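# Simulated mobile arm drifts left, but only in the room with the table
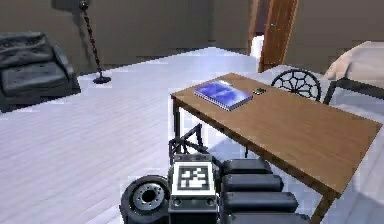
I've been setting up a wheeled robot with an arm in a simulated apartment, and it pulls left. Over 3 meters of straight driving it ends up 152 mm off. In the empty test world it drives like a train. In the furnished one it heads for the armchair like it's had a day.

Things I've tried:

- swapped the floor friction back to default
- re-entered the wheel radius (twice, the second time with feeling)
- parked the arm in a different pose — no change
- reinstalled Brellavari, our scene loader

Wheel odometry swears it went straight. What do I check next?

— Yaneth Ccori, July 27, 2020

---

**Ornella Costa** (accepted)

If odometry says straight and the body says otherwise, one wheel is slipping or something is touching. Turn on the collision view and look at the table. Imported furniture often gets a single box wrapped around the entire thing, legs and air included, so your arm may be scraping a wall you can't see.

Set the table's collision to `mesh` or make your own boxes for the top and legs. Then log contacts for one run:

`log_contacts: true`

Anything besides wheel and floor is your culprit. Also check that both wheels have the same contact stiffness. I once had 111 on one side and 472 on the other and blamed the floor for a week.

---

**Hernán Chambi**

Have you tried a real robot? They drift too, but you can kick them.

---

**Hằng Khổng**

Seconding the contact log. Check the marker mount as well. If the tag on the body was added with its own mass and isn't centered, you get a small constant pull. Ours was set to 3 kg. For a sticker.

> **Yaneth Ccori:** It was the table, one big box. Tag mass was also wrong, though less heroically than yours. Down to 3 mm now, and I'm leaving it alone until September.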